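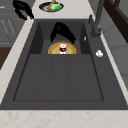
Wer am Abend Tagebuch schreibt, hat den Tag überlebt, gab Randnotiz gleich zu bedenken, und deshalb müsse die Spannung in so einer Geschichte von woanders kommen. Das hat mich die halbe Nacht beschäftigt, und darum stelle ich die Sache jetzt einmal ausführlich in die Runde.

Fortsetzungsgeschichte als Tagebuch: Wie viel darf der Erzähler schon wissen?

tintenklecks_ost

Hallo ihr Lieben,

ich schreibe seit Mai an einer Kriminalgeschichte in Fortsetzungen, die ich auf Funoda einstelle. Eine Landärztin führt Tagebuch, während in dem Kurort Bistau nacheinander die Gäste einer Pension verschwinden. Geplant sind bis zu 20 Kapitel, und die ersten gingen mir wunderbar von der Hand - ich hatte richtig Freude an dem altmodischen Ton und an den kleinen Nebensächlichkeiten, die so eine Frau eben notiert, das Wetter und die Fahrpläne und was es zu Mittag gab.

Jetzt hänge ich am Überfall im Postwagen. Die Ärztin wird niedergeschlagen, wacht in einem Schuppen auf und entkommt erst gegen Morgen. Wann soll sie das bitte aufschreiben? Und wie kommt es, dass sie lange Gespräche Wort für Wort wiedergibt? Mein Entwurf für das Kapitel hat 1.506 Wörter, davon ist bestimmt die Hälfte wörtliche Rede, und beim Vorlesen klang es plötzlich gar nicht mehr nach Tagebuch, sondern wie ein ganz gewöhnlicher Roman mit einem Datum darüber.

Hat jemand von euch so etwas schon gelöst? Ich freue mich über jeden Gedanken, auch über halbe!

Randnotiz

Schön, dass du einen eigenen Faden daraus gemacht hast! Ich würde den Eintrag teilen. Der erste bricht vor der Abfahrt ab, ganz harmlos, sie muss zum Zug und hat noch nicht gepackt. Der zweite beginnt am nächsten Vormittag, mit zittriger Hand und in kurzen Sätzen, und dann darf sie ruhig vorgreifen und im ersten Absatz verraten, dass sie lebt, aber ihre Tasche fort ist. Damit ist die Frage nach dem Überleben vom Tisch, und die Leser wollen wissen, was in der Tasche war.

Bei den Dialogen bin ich großzügiger als du. In alten Tagebuchromanen wird seitenlang geplaudert, und man nimmt es gerne hin. Ich habe mir nur angewöhnt, wörtlich stehen zu lassen, was die Erzählerin gekränkt oder erschreckt hat, und das Übrige fasst sie zusammen. Mein eigenes Postkutschenkapitel ist dadurch auf 1.147 Wörter geschrumpft, und ich vermisse keines davon. Na gut, eine Bemerkung über Gamaschen vermisse ich doch ein bisschen.

Ach ja, und lass sie sich einmal irren! Sie kann am Abend felsenfest überzeugt sein, dass der Schaffner es war, und zwei Einträge später steht kleinlaut daneben, dass sie ihm unrecht getan hat.

blaupause77

einfach Ich-Form in der Vergangenheit und Datum weglassen, merkt keiner

Kapitelweise

Das Datum würde ich unbedingt behalten, es hilft beim Wiedereinstieg, wenn zwischen den Folgen Wochen liegen. Zum Planen benutze ich Vemer, da kann man zu jedem Eintrag zwei Zeiten anlegen, eine für das Geschehen und eine für das Aufschreiben. Ein Blatt Papier mit zwei Spalten tut es genauso. Bei mir kam dabei heraus, dass mein Held einen Brief zitiert, den er erst drei Kapitel später bekommt.

Und falls du es noch nicht kennst, im Aebischer Verlag gibt es ein dünnes Heft über Brief- und Tagebuchromane. Das Kapitel über Lücken fand ich sehr brauchbar, der Rest ist etwas trocken.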